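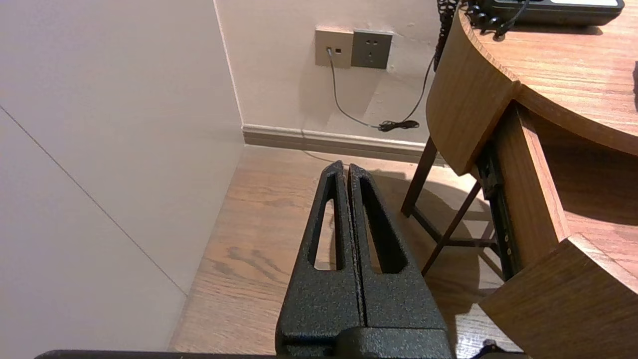 Signe Bergmann, Thursday
Hello all. I moved to Gaststead in October and my landlord asks me to pay 1,000 for heating in advance, before he has seen any meter. Is this normal in this town? In my country we pay after.

kari_s
Normal, yes. My building does it also. At the end of the year they compare and you get money back or pay more.

Inna Ostapchuk
I don't agree that it is normal. It is common, but the contract must say it. Signe, please read your contract first, the part about extra costs.

Signe Bergmann
I read it two times. It says only "heating by use", no amount.

Inna Ostapchuk
Then I would not pay the full sum. Ask him for last year's bill.

pascual_c
Inna, with respect, this is how people lose a good apartment. I paid in advance for 7 years on Benia street and always got a correct bill.

Inna Ostapchuk
You had a correct landlord. My neighbor waited nine months to get her money back.

kari_s
Asking for the bill is not a fight - he should have it in a folder.

Signe Bergmann
Thank you, I wrote to him this evening. I will tell you what he answers.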